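Plodelside supporters raise money for rival club's youth goalkeeper

Supporters of Plodelside FC have donated over $20,000 to a medical fund for a goalkeeper on the youth team of Kaewsai United, the club that knocked Plodelside out of the regional cup last month.
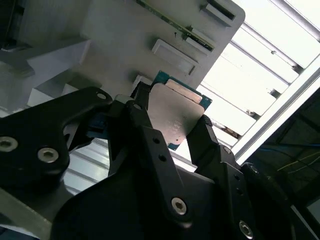
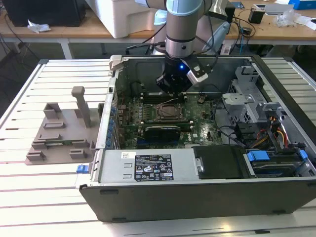

Page last changed: Mar 6, 2019

The drive started on the Plodelside fan forum the night of the semifinal, which Kaewsai won 2-1 in extra time. A Kaewsai supporter had posted in the match thread asking both sets of fans to sign a get-well card for Jhosep Usuga, a member of Kaewsai's under-16 team who hurt his knee in December and needs surgery. Within an hour, several Plodelside members had asked where they could send money instead.

Tshepo Nkuna, a moderator on the forum, set up a donation page before going to bed. He chose $23 as the suggested gift, to match the number on Usuga's shirt.

"I figured we would get a couple hundred dollars and that would be a nice gesture," Nkuna said. "When I looked at my phone at breakfast, I had to read the total again."

By the time the page closed, 403 people had given. Most gave the suggested amount. Others gave more, and a few of the larger gifts came from local businesses, including Prelo, the bakery across from the Plodelside ground. The bakery also kept a jar at the register, and that money was added to the fund at the end.

Rungnapa Kamolrat coaches the Kaewsai under-16s. She said she told the Usuga family about the page herself, after training, and that they first thought she had mixed up the names of the two clubs.

"We beat them. Their season was pretty much over after that game," Kamolrat said. "I don't know that our fans would have done the same, but I would like to think so now."

The two clubs have not always been on good terms. League matches between them were played without away fans for part of last season after seats were damaged at the Kaewsai end, and the forum thread before the semifinal had to be locked for a day. Nkuna said some members were against the donation page at first and wanted the money to go to Plodelside's own academy. He said a few of them gave anyway.

The money will pay for the part of the operation that the family's insurance does not cover, and for physical therapy afterward. Anything left over will go into a fund for injured players that the two youth programs have agreed to share. Samran Limsakul, who runs the Plodelside academy, said the details of the shared fund are still being worked out - mainly who can apply and how quickly it can pay.

Kaewsai supporters have started a collection of their own in reply. It will help replace the goal nets and training bibs at the Plodelside academy, which were lost when a storage shed flooded over the winter. Pongsak Noiphan, a Kaewsai season ticket holder who is organizing it, said he expects to hand over the first of the equipment before the next league match between the teams.

Drisora, the regional sports store, has offered to supply the bibs at cost. Noiphan said the nets will be bought new.

Usuga wrote a short message that was posted on both clubs' fan pages. He thanked everyone who gave and said he hopes to be back in goal next season. He also wrote that he would still try to stop every shot Plodelside takes.

The return match will be played at Plodelside. Away fans will be admitted, and tickets for both ends are on sale at the club office.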